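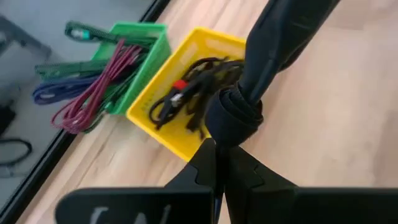
Kekholm slotted baskets, set of 6
Reviewed by Hanna Bondarchuk, Dec 22, 2019

I bought these to solve my cable problem, and I now have a cable problem in baskets. I consider it progress.

The Kekholm is a plain plastic basket with slots in the sides. Mine came in several colors, and I've settled on green for anything braided, striped or otherwise cheerful, and yellow for the black ones. Telling black cables apart is a separate hobby. The listing promises "effortless sorting," and I can report the effort is still mine.

What's good: they weigh next to nothing, they wipe clean, and you can see through the walls well enough to know which basket holds the charger you want. They also stack when empty, a condition I have enjoyed exactly once, on the day they arrived.

What's less good: the slots. A thin plug will poke its way through and hang on like a burr, so lifting out one cable means lifting out the basket. The rim is also low. Stiff braided cables climb straight over it unless you tie them up first, and if I were the kind of person who tied up cables I wouldn't be shopping for baskets. There's no lid, either. Todulent makes a similar one with a lid and charges more for it. My sister Ustyna has that version and keeps the lids in a drawer.

One corner cracked in July when I stood on it – my fault, though it went with a noise I thought was a bit dramatic.

Four stars. I've ordered another set for the printer cables. I no longer own a printer.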